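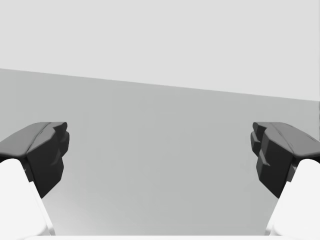
How fast should the gripper be moving the first time you run a new program?

Slow enough that you could stop it with plenty of room to spare, and for me that means a quarter of the normal speed or less, with one hand on the stop button the whole time.

I get asked this a lot, usually by people who have a program that ran fine in the simulator and want to see it go on the real arm before lunch. I get it! I was the same way. So I wrote down the routine we use at Ister. Your own risk assessment and the manual for your arm come first, and if they're stricter than I am, go with them.

Start in simulation, with nothing to pick up. Open the fingers, close them, open them again, and watch the gap the whole time. I want to see both pads travel evenly and stop where the program says they stop. Then do the whole path with the hand empty. Valentina Urrutia got me into this habit, and I used to skip it (oops) and go straight to the parts.

Next, write down your limits before you touch the real thing: top speed, grip force, and the lowest height the fingertips are allowed to reach. Ours is a plain text file that sits next to the program. For the Danzer cell the test speed limit is 100 mm per second and the working speed is 300, and anybody who wants to change either one puts their initials and a reason next to it. Sounds fussy, takes a minute.

Check that the numbers in the simulator match the ones in the controller. Finger length is the one that bites. Ayman Dabbas swapped in longer pads in October, the model still had the old ones, and we pushed the tips right into the table. One bent bracket, around 740 dollars, and a very quiet afternoon.

Now the real arm. Clear the table, get everyone outside the marked floor area, and test the stop button before anything moves. Press it, check that the arm really won't go, then reset. Run the empty path in the slow manual mode, one step at a time. If you have to reach in for any reason, stop the arm and lock it out first. Pausing the program doesn't count as stopping!

Once the empty path looks good twice in a row, add one part. Soft foam if you have it. Bring the grip force up from the low end until the part holds, and save that value in your limits file.

Last thing, save the version you tested and put its name in the log. Vinzenz Baumgartner keeps ours on a clipboard by the cell door, and the pen is on a string, so please leave it there.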